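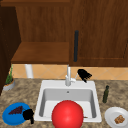
Quiénes somos

Imprimir esta página | Enviar por correo electrónico

Trotia empezó con una caja de agendas electrónicas viejas y las ganas, quizá un poco ingenuas, de que siguieran sirviendo para algo. Unos cuantos amigos que habíamos programado para aparatos de bolsillo cuando todavía se escribía con lápiz sobre la pantalla nos pusimos a rescatar notas, contactos y algún que otro juego, primero para nosotros y luego para los conocidos (y los conocidos de los conocidos, que ya se sabe cómo van estas cosas). De aquellas tardes salió Plaltcombe, nuestro primer programa, que lee copias de seguridad de sistemas operativos móviles que ya no se fabrican y las convierte en archivos que se abren en cualquier ordenador de hoy.

Hoy Plaltcombe reconoce 87 formatos distintos y seguimos añadiendo más cada vez que alguien nos escribe con un archivo que se resiste. ¡Nos encantan esos correos! A veces llevan pegada media vida: recetas, diarios de viaje, la contabilidad de una tienda que cerró hace mucho.

A qué nos dedicamos

Además de Plaltcombe, mantenemos Trastent, un emulador ligero para ejecutar aplicaciones antiguas de bolsillo sin tener que buscar baterías imposibles de encontrar. La versión que publicamos en enero trae el teclado en pantalla rehecho de arriba abajo, y el catálogo de aplicaciones probadas ha llegado a 400. También ofrecemos asistencia a empresas que todavía dependen de terminales de almacén o de lectores portátiles con sistemas sin soporte, y las acompañamos en el cambio con toda la calma que haga falta.

Desde hace un tiempo trabajamos codo con codo con Zoëga, un pequeño estudio que se ocupa del diseño de las interfaces y de los manuales. Les debemos que nuestros menús se entiendan a la primera, cosa que antes, reconozcámoslo, no siempre pasaba.

Cómo trabajamos

Somos un equipo pequeño y repartido por varias ciudades. Contestamos en español, portugués e inglés, leemos todos los mensajes y, si no podemos recuperar los datos, no cobramos la consulta. Los archivos que nos envían se borran de nuestros equipos a los 39 días de cerrar el caso, salvo que su dueño nos pida hacerlo antes.

Si tiene un aparato guardado en un cajón y no sabe por dónde empezar, escríbanos sin compromiso y cuéntenos el modelo, aunque sea de memoria.

Contacto | Aviso legal | © 2024 Trotia | Volver arriba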